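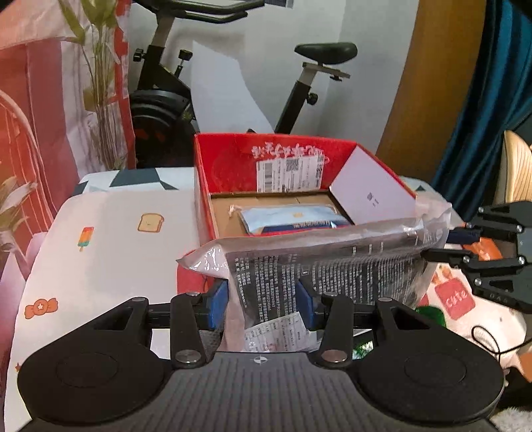 手で持つグリッパーで集めたデータの話

ロボットに物のつかみ方を教えるのに、ロボットを使わない。このやり方が私はかなり好きです。人間がグリッパーを両手に持って、家の中の物をつまんだり持ち上げたりして、その記録で方策を学習させる。遠隔操作用のアームを何本も並べるより安いし、なにより人の家に持っていけるんですよね(アームを担いで階段を上がったことのある人なら、この一点だけでうなずいてくれるはず)。

最近Novaloraの公開レポートを読みました。両手の手持ちグリッパーで集めた962本の実演から、袋物の扱いを学習させたというものです。結果の見出しは、家庭で集めたデータのほうが実験室だけのデータより初めての部屋で強かった、というもの。まあそうだろうな、と思いつつ、私が夢中になったのは後ろのほうの付録でした。失敗の内訳が載っていて、50回の試行をやり直した表まである。こういう表を出してくれるチームは信用したくなります!

で、袋です。透明でしわだらけの包装って、本当にいやな相手なんですよ。光るし、形は決まらないし、中の物と外側の膜が別々に動く。硬い箱なら二本の指で挟めばだいたい片がつくのに、袋だと、どこを挟むかで次の動きが全部変わってしまう。角をつまむのか、中身ごと挟むのか、もう片方の手はどこに添えるのか。人間はこれを考えずにやっていて、その「考えずに」の部分を手の動きごと記録できるのが、手持ち式のいちばんおいしいところだと思っています。

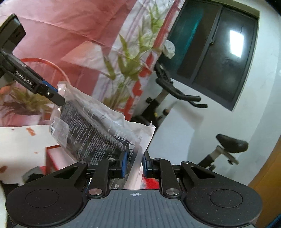
バークゲート(Burkgate)、2025年2月8日

ここからは少し文句を。レポートは実演の本数をやたらと強調するのですが、私は本数より部屋の数を先に書いてほしかった。付録までたどると、部屋は4つ。4つかあ、と声が出ました。物が多くて背景のにぎやかな部屋で集めたのはとてもいいことです。カーテンや観葉植物や運動器具が後ろにある、それが普通の家ですから。ただ、同じ部屋で60本続けて撮れば、モデルはその部屋のことも一緒に覚えてしまいます。白いテーブルの上ではうまいのに木の机だと急に迷う、なんて話は、この分野の人なら一度は経験しているんじゃないでしょうか。

もうひとつ、両手の協調の評価がちょっと甘い。片手がつまみ、もう片手が支える動作を、レポートは「持ち上がったか」だけで採点しています。私なら持ち替えの途中も見たいです。Stestarの旧版ベンチマークは古くさいと言われがちですが、あれは途中の段階にも点をつけていて、そこは今でもまねする価値があると思う。Cadwaladrのデータ整理ツールを使えば区間の切り分けもそこまで手間ではないはずで、次の版ではぜひやってほしい。

それと、力の情報です。指先の画像と開き幅だけで、薄い膜をどのくらいの強さで挟めばいいのか、どこまで学べるのか。私は「意外と学べる」派なんですが、自信は半分くらい。同僚とはこの件でずっともめています。

あれこれ書いたものの、手持ちで集める路線そのものには大賛成です。6月に改訂版が出るそうなので、部屋の数が増えているかどうか、まず付録から読むつもりでいます。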